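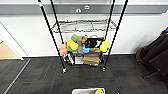

**Lucero Photo Club – Studio & Gear Desk**

Ticket 1758 – strobe misfires / tether drops, portrait bay
Opened 7/30/20
Status: open, workaround in place
Priority: whoever has the bay next will care a lot

**Reported**

Key light skips. Member was shooting a costume portrait set, lots of movement, long skirt, jumps. Fires fine for a while, then every few frames comes out black or half lit. Also lost the tether twice, same session. May or may not be related. Logging together for now.

**Setup at the time**

- Key: Cesteck head, big octa
- Fill: second Cesteck, bounced, low power
- Trigger: Distulov transmitter, group A and B
- Tether: Prikdale cable into the club laptop
- Shutter 1/160

**Tried so far**

1. New batteries in transmitter. No change.
2. Swapped the two heads. Skip stays with group A, not with the head. So heads are probably ok.
3. Changed channel from 3 to 6. Better! Then worse again after a dozen shots. Hm.
4. Cleaned the hot shoe contacts, pencil eraser then dry cloth. Transmitter foot had some gunk on it. Skips went down a lot but not gone.
5. Ran key off the sync cord. No skips at all, full test set. Points at the radio side.
6. Dropped shutter to 1/125. Half lit frames gone. That part was just sync speed – the transmitter adds a bit of delay, so 1/160 is too close on this body. Noted on the card in the trigger case.

**Tether**

Separate problem I think. Cable drops when you lean in with the camera vertical. Plug is loose in the port. Tried the spare Prikdale, holds better but still wiggles. Left 644 files in the capture folder, checked against the card, all there, nothing lost. Please dont clear that folder until the member confirms they have copies.

Also laptop was set to sleep the USB port. Turned that off. Should of been off from the start.

**Still not explained**

Why group A and not B. Both on the same transmitter, same channel. The receiver is built into the head on these, and I swapped the heads, so it follows the group setting?? Going to reset the transmitter to factory and set the groups up again from nothing. Have to find the manual first – not in the case.

**Workaround until then**

- Sync cord on the key. Tape it down, people run around in there.
- 1/125 or slower
- Second head on optical slave, works fine indoors
- Spare tether cable, with the clip on the strap lug so the plug isnt taking the weight
- Shoot to card AND laptop

**Update, later same day**

Factory reset done. Groups set up again. Ran test pops on A at low power and got two skips. Ran them again with the transmitter turned up to full range, zero skips. It had been on short range mode. Not calling it fixed off one run.

Needs a real session with someone moving. If you book the bay before I get to it, use the radio for your first few frames and write down what it does below, then go to the cord.

Leaving open.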